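Jostuvum: vocabulario de limpieza doméstica en español

Versión 4
Última revisión: 9 de enero de 2026
Idioma: español (variantes peninsular, rioplatense y mexicana)
Formato: CSV con separador de punto y coma, UTF-8 sin BOM

Resumen

Jostuvum es una lista de 1511 entradas léxicas relacionadas con la limpieza y el mantenimiento de la casa. Cada entrada recoge un término, su categoría gramatical, la estancia de la vivienda a la que suele asociarse, las variantes regionales conocidas y una frase de uso. Se preparó como material de apoyo para traductores de manuales y etiquetas, y puede servir también en clases de español para extranjeros.

El repositorio contiene solo texto. No incluye audios ni transcripciones fonéticas.

Contenido del repositorio

entradas.csv – la lista completa, una entrada por línea.
variantes.csv – equivalencias entre regiones, enlazadas por el campo id.
frases.csv – frases de uso, con un máximo de dos por entrada.
estancias.txt – las siete estancias admitidas y su definición.
CAMBIOS.txt – historial de versiones.
LICENCIA.txt – condiciones de uso.

Campos de entradas.csv

id: número entero, estable entre versiones. Los identificadores de entradas retiradas no se reutilizan.
lema: forma de cita. Los verbos van en infinitivo y los sustantivos en singular, salvo los que solo se usan en plural.
cat: sustantivo, verbo, adjetivo o locución.
estancia: una de las definidas en estancias.txt. El valor "general" se aplica a lo que no pertenece a ninguna en particular (trapo, cubo, frotar).
region: vacío si el término se entiende en las tres variantes. En caso contrario, ES, AR o MX.
registro: neutro, coloquial o técnico.
nota: texto libre. Puede estar vacío.

Origen de los términos

La primera recogida se hizo a partir de folletos domésticos y hojas de instrucciones reunidos por el proyecto Flutau. A esa base se sumó el glosario Ruggiero, una lista de términos de fontanería y sanitarios que llegó en papel y se transcribió a mano. Las entradas procedentes de Ruggiero llevan la marca "R" en el campo nota y conservan la acepción original, aunque en algunos casos resulte anticuada.

Las frases de uso se redactaron expresamente para esta lista. No proceden de libros ni de páginas web.

Criterios de anotación

Se anota el nombre del objeto y no el de la marca comercial, aunque la marca se use como nombre común. Cuando un mismo objeto recibe nombres distintos según la región, cada nombre tiene su propia entrada y la relación se guarda en variantes.csv. Así, "grifo" (ES), "canilla" (AR) y "llave" (MX) son tres entradas enlazadas. Lo mismo ocurre con "fregona" y "trapeador".

Los verbos dieron más trabajo que los sustantivos. "Fregar", "lavar", "limpiar" y "repasar" se solapan bastante, y el reparto cambia de un país a otro. La norma seguida es anotar el uso más frecuente en instrucciones escritas y dejar los demás en la nota. "Secar" y "enjugar" se mantienen separados: el segundo aparece casi siempre con registro técnico o literario.

En el baño se distingue entre "lavabo" como pieza completa y "seno" o "cubeta" como parte hundida. El borde posterior, donde va montado el grifo, no tiene un nombre fijo en los textos consultados. Se ha anotado como "repisa del grifo", con remisión desde "borde trasero".

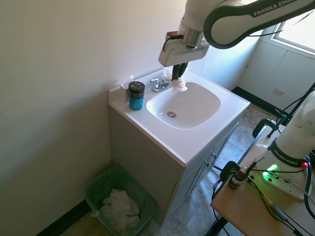
Limitaciones conocidas

La variante mexicana está peor cubierta que las otras dos, sobre todo en cocina y lavadero. No hay datos de Chile, Colombia ni el Caribe.

El campo registro se asignó sin consultar a hablantes de todas las regiones. Conviene tomarlo como orientación.

Algunas frases de uso repiten estructura ("Pasa el paño por..."), lo que puede ser un problema si se emplean para medir variedad sintáctica.

Cambios en la versión 4

Se revisaron las entradas de desagüe y sifón.
Se retiró la estancia "patio", integrada en "exterior".
Se corrigieron tildes perdidas en la transcripción de Ruggiero.
El separador pasó de coma a punto y coma.

Licencia y cita

La lista puede copiarse y modificarse con mención de la procedencia. Para citarla: Fukley, Jostuvum: vocabulario de limpieza doméstica en español, versión 4.

Los errores y las propuestas de nuevas variantes se envían por el gestor de incidencias del repositorio, indicando el id de la entrada y la región. Las propuestas recibidas después de julio pasan a la versión siguiente.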